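Rainy Day Party Tips From My Kitchen Table
Feb 3, 2023

My daughter Odelia wanted a sleepover for her half birthday (yes, we do half birthdays, and yes, it was her idea) and the forecast was rain all weekend. So everything had to happen inside, mostly in my kitchen! I wrote down what worked so I don't forget by October, when it's my son's turn.

Freeze the cupcakes first

I bake two days ahead and freeze the cupcakes bare, on a cookie sheet, then bag them once they're hard. Pull them out the morning of the party and frost them while they're still a little cold — the crumbs stay put and the kids can do their own without tearing the tops off. Twenty was plenty for our group, with a few left for my breakfast.

Pizza dough in muffin tins

Everybody gets their own! Press a golf ball of dough into each cup, add a spoon of sauce and whatever cheese you have, and bake at 425 until the edges brown. Grease the tin more than you think you should. I didn't the first time and I was chiseling crust out with a butter knife at 9 at night.

Clear the big table

I take everything off ours, even the fruit bowl, and wipe it down with warm water and one drop of dish soap. Too much soap leaves a film and then the stickers won't come off (ask me how I know). Glitter gets a lint roller, never a wet rag.

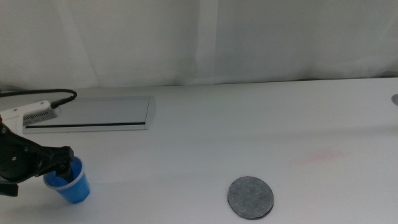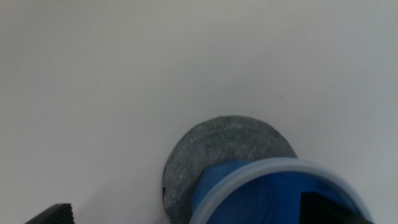
Set a timer for games

My neighbor Reginald Crenshaw raised four boys and he told me to end every game while they still want more. I set the oven timer for 30 minutes and when it beeps we switch, no arguing. The kids listen to the oven way better than they listen to me.

Grape juice on the rug

It will happen. Blot, don't rub, then use 2 tablespoons of white vinegar in a cup of cool water and blot again with an old towel. Lay a dry towel over the spot with a heavy pot on top and leave it overnight. Mine needed a second round the next day, and there's still a faint pink corner if the sun hits it, so the dog bed lives there now.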